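Water softener using way too much salt, is this normal?

Trorkbridge Neighbors Help Board > House & Yard > Plumbing

dripline86
Posted in February, edited once

Hi all. Moved to the east side of Trorkbridge last fall, house came with a softener in the basement. Lakura, older model, the one with the dial timer and no screen. Previous owners left no manual. Left half a bag of salt and a bucket, thats it.

Problem is the salt. I fill the tank, and it's gone way faster than I expected. Two people in the house. No pool, no sprinkler, one bathroom with a shower that gets used, one that doesn't. My sister across town has a bigger family and fills hers a lot less often than we do.

Water feels fine, mostly. Kettle stays clean. Glasses come out of the dishwasher ok. Some mornings the shower feels slimy, like you can't rinse the soap off, then other days not so much. No idea if that matters.
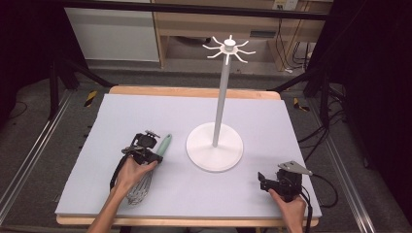

Other stuff I've noticed, in case it helps. It runs at 2 in the morning and I can hear the drain going from the bedroom. Pretty sure it's every night but I'm not getting up to check every night. There's water in the bottom of the salt tank, maybe a hand deep. Is there supposed to be water in there?? And the little dial on the front has a row of pins around it, all of them pushed out. I haven't touched them.

Called one place out of the phone book, they want to sell me a whole new unit before even looking at it. Would like to not do that. Is it broken or is it just set wrong? Pump room at work has one but it's nothing like this.

Thanks in advance, sorry for the long post.

basement_pat

Set wrong. The pins are the days. Every pin pushed out = it regenerates that day. All of them out means every single night, and for two people thats nuts. You're washing salt down the drain.

Pull the dial face toward you (gently -- the tabs on the old Lakuras get brittle), push in every pin except two, spaced apart. So it might run early in the week and then again a few days later. Leave it like that for a couple weeks. If the water starts feeling hard before the next run, push out one more pin.

Then look at the salt setting, separate from the pins. Small knob behind the dial, marked in pounds on mine. Previous people probably cranked it. Turn it down one notch, not all the way. Do the pins first, wait, then the knob, otherwise you wont know which one did what. 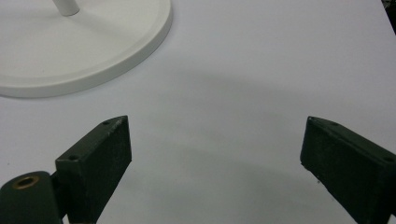
Water in the tank is normal btw. It has to make brine out of something. If it's up over the salt and staying there, different problem, usually the float or a clogged drain line. A hand deep is fine.

Also get a hardness test before you go too far. Strips are cheap, hardware store on the main road has them by the register. Test the cold tap in the kitchen and then an outside spigot. Outside one usually isn't softened so that tells you what's coming in from the street. Write both numbers down and tape them to the unit, you'll be glad later.

Slimy feeling is just soft water. Comes and goes depending how recent it ran and how much soap you use. Ignore it.

One more thing. Old timer ones don't know if the power went out. Clock just stops and picks up where it left off. Ours was regenerating at dinner time for a month after a storm and I couldnt figure out why the shower was salty. So check the clock against your phone every so often.

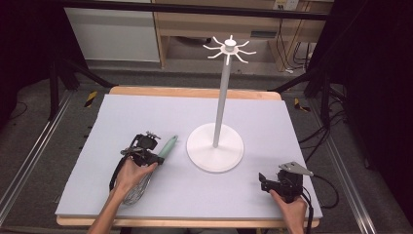 saltyinthevalley says skip the strips and just call the water office, they'll read you the hardness over the phone, took me one call. Town water only though, if you're on a well you have to test.

Other than that yeah, agree on the pins. I'd also look for a salt bridge. Crust forms halfway up, looks full from the top, hollow underneath. Broom handle, poke straight down, careful near the sides. If it drops all of a sudden you had one. Wouldn't explain using too much but worth knowing, because then you get no salt at all and wonder why the kettle's white.

I switched to the Minhas pellets from the plain rock stuff, less mud in the bottom. Costs more. Your call.

mudroom

mine does this too, following

dripline86

Ok pushed in all but two pins. One tab did crack, of course, but the face still stays on. Knob was at the very top. Leaving it for now like you said. Will get the strips AND call, on town water here. Does it matter which two days or can I just pick?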